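The House on Galus Street

Last updated: May

The listing said two bedrooms, one bath, sold as is. It had been on the Mocanu Realty site since winter, and the price had come down twice. My sister and I drove out to Nadby to see it on our lunch hour.

The agent was late, so we stood on the porch and read the notice taped inside the window. It gave the case number, 1657, and the name of the lender, Dosero Savings. Under that was a phone number for anyone who thought they still had a right to be there.

"Do you think they called?" my sister asked.

I said I didn't know. The agent pulled up then and worked the lockbox.

The front room was bare except for a phone book and a curtain rod. Someone had marked a child's height on the kitchen door frame in pencil. The marks stopped at my elbow. My sister put her thumb on the top one and left it there while the agent talked about the furnace.
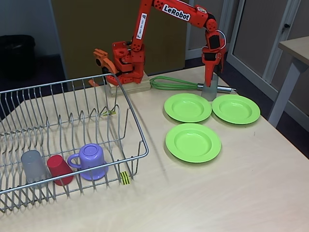

"What happens to the back taxes if we buy it?" my sister asked.

"The bank pays them at closing," the agent said. "Get it in writing anyway. I've seen them try to split it."

My sister wrote that on the back of the listing sheet. She asked about the roof next, and the agent said it was older than she would like. We went down to the basement. It smelled of heating oil. A shelf along one wall still had canning jars on it, with labels for beans and plums.

We made the offer from the car. It was low, and Dosero came back the next morning wanting more. My sister went up once. Then she said that was all the money there was, and she meant it, so I stopped looking at my phone and went to work.
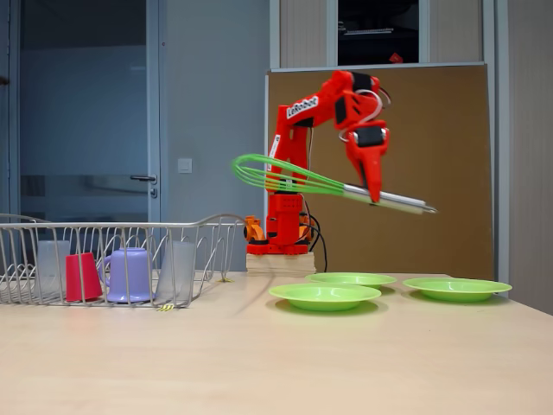
They took it at four in the afternoon. The clerk who called said we would owe a filing fee of $200 and should bring a cashier's check. She read me the address twice to be sure we had the same house.

We closed in a room over the pharmacy. It took less time than buying my truck had. My sister signed first and slid the papers over, and afterward we drove back to Galus Street with a can of white paint, a roller and a tray.

She did the kitchen walls that evening. When she got to the door frame she put the roller down in the tray and went out to sit on the porch. I washed the roller in the sink and put the lid back on the can.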